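Kenano Tabletop Cell - planning notes and bill of materials

README for the equipment folder. Last edited 14/08/2019.

What is in this folder

Parts lists, quotes and the budget sheet for the tabletop block-pushing cells. The first cell is built. The second and third are in the plan for next year and are not ordered yet. Code and recordings are kept in a separate repository.

Files

budget.csv - one line per part, with supplier, unit price, quantity and cell number
quotes/ - supplier quotes as received
layout/ - table drawings and bolt positions
spares.csv - what is on the shelf

Prices in budget.csv are in US dollars, before tax. Shipping has its own column. Blank cells mean we have no quote yet - do not read them as zero.

Table and work surface

The perforated table panels come from Flostard. They are the slowest item to arrive: 9 weeks from purchase order to delivery on the first cell. Order them before anything else. Two panels bolted side by side leave a seam, so check the layout drawing before placing anything that has to sit level across it.

The work board is maple and is budgeted as a consumable. Each cell gets 3 boards per year. We got a price on a plastic board from Zistora, but it cost more than a year of maple and we would still have to replace it when scratched. The $482 line under "surface" covers boards for all three cells plus one round of resurfacing.

Blocks are bought as sets. The working set on the board is eight pieces in red, blue, green and yellow: a cube, a triangular prism, a hexagonal prism, a heart, two stars and two cylinders. 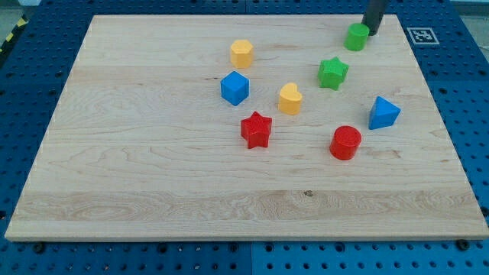

Arm and tool

The arm is leased from Montoya, and the lease is a yearly cost under "services", not "equipment". If you move it, the totals at the bottom of the sheet will be wrong. The end tool is bought outright. Plan for one spare per cell.

Markers and floor tape

Printed tags and yellow-and-black tape are paid from the general supplies account. They have a line in budget.csv with a price of 0.00 so that they show up on the packing list. Print tags on matte stock.

Contingency

Add 20 percent to any line without a written quote. Lines with a quote get nothing added. The first cell went over on shipping and on power cabling, and both now have their own lines.

Open items

- Decide whether cells two and three share one power cabinet
- Get a second quote for the panels
- Renew the arm lease before the end of March
- Update spares.csv after the next delivery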